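# Keeping a two-arm floor cell in service

*July 2023*

The two-arm cell at Brellstead has been running floor pickup work since November. The technician who maintains it for Huttunen asked to be left unnamed and talked mainly about cables, finger faces and bolts.

The arms do not carry matching tools. The left has a multi-fingered hand, the right a smaller gripper, and each has its own sensor module. "People expect one procedure for both sides. We have two checklists, and the left one is longer."

A service visit starts with power off and a check of the cable runs. The technician wants enough slack for full wrist rotation and no more. "If the loop is short, it pulls on the connector at the end of travel. If it's long, it catches on whatever the arm is reaching past. I turn the wrist by hand to both limits and watch the loop the whole way." 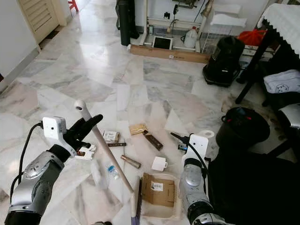
*Left hand holding the pole, with mixed small items on the floor between the arms.*

Long objects get their own test. A pole held near one end puts a turning load on the wrist that a small box does not, and the mounting bolts are checked again after each block of 30 long-object picks. The log stood at 1019 picks at the last visit. "I had 2 bolts move in that time. Both were on the hand side. I cleaned the threads, put in fresh thread locker and marked the heads with paint."

The floor is polished marble tile, and glare was the first setup problem. Zanel, which did the original install, set exposure with the blinds down. The technician repeated the calibration in daylight and now keeps separate settings. "A bright patch on the tile can read as an edge. Same with anything glazed or shiny that you ask it to pick up."

Curved, smooth parts are also the harder case for the fingers. Contact is limited to a narrow strip, so the condition of the face matters more than the force setting.
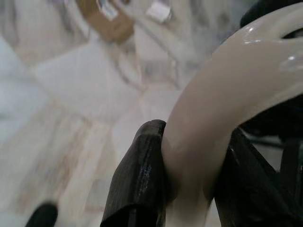
*Grip check on a smooth, curved cream-colored part.*

"Light scuffing I leave alone. A groove I can feel with a fingernail means a new finger." Faces are wiped with a dry cloth first, then alcohol if there is residue from tape. A full finger change and re-zero takes more than 60 minutes, most of it spent on the zero.

Spare fingers come from the Pornside shop and are measured on arrival. The last batch was within tolerance, but the screw holes needed to be cleared of burrs before the fingers would seat flat.

Asked what would be changed first, the technician named the connector at the sensor module. "It faces the wrong way. I'd like it turned toward the arm, with a clamp next to it. The bracket drawing is done and I'm waiting on the part."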